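Datensatzbeschreibung: Cleltano-Korpus zu Verpackungskennzeichnungen

Stand: 25. Dezember 2019

Gegenstand

Das Cleltano-Korpus enthält 2000 deutschsprachige Kennzeichnungstexte von Transport- und Lagerverpackungen. Erfasst sind Gefahrenhinweise, Handhabungsvermerke, Materialangaben und Rücksendehinweise. Herausgeber ist das Institut Harnstead; die Texterfassung erfolgte durch die Szekeres Sprachdaten GmbH.

Aufbau

texte.csv - Wortlaut, Textsorte und laufende Nummer
quellen.csv - Herkunft und Erhebungsmonat je Eintrag
pruefung.csv - 200 doppelt annotierte Einträge

Alle Dateien sind in UTF-8 kodiert, als Trennzeichen dient das Semikolon. Zeilenumbrüche der Vorlage werden durch einen senkrechten Strich wiedergegeben. Abkürzungen bleiben unaufgelöst, offenkundige Druckfehler werden nicht berichtigt.

Erhebung

Die Aufnahme der Texte begann im April am Standort Grerance. Berücksichtigt wurden ausschließlich Aufdrucke und Etiketten mit mindestens zwei Wörtern. Handschriftliche Zusätze sowie Angaben zu Empfängern und Absendern sind nicht Bestandteil des Korpus. 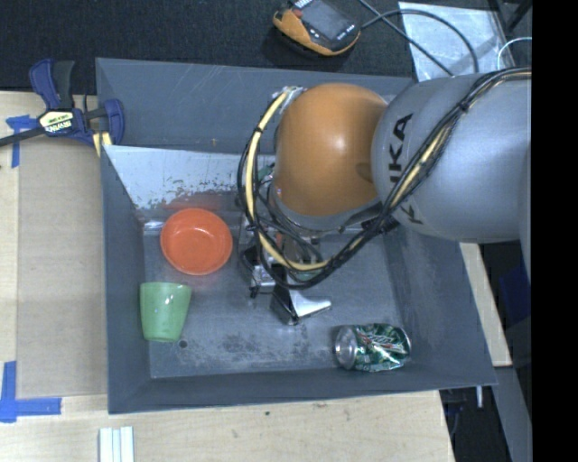

Annotation

Jeder Eintrag ist einer von 20 Textsorten zugeordnet. Maßgeblich ist der Hauptzweck des Textes; Mischformen tragen zusätzlich das Kennzeichen M. Über abweichende Zuordnungen in der Prüfdatei entschied die Redaktion in Harnstead.

Bekannte Einschränkungen

Rücksendehinweise sind überrepräsentiert. Österreichische und schweizerische Varianten fehlen weitgehend. Für 100 Einträge liegt keine gesicherte Angabe zum Erhebungsmonat vor - das betreffende Feld ist leer.

Nutzung

Die Verwendung zu Forschungs- und Lehrzwecken ist unter Nennung des Herausgebers gestattet. Eine gewerbliche Nutzung bedarf der schriftlichen Zustimmung.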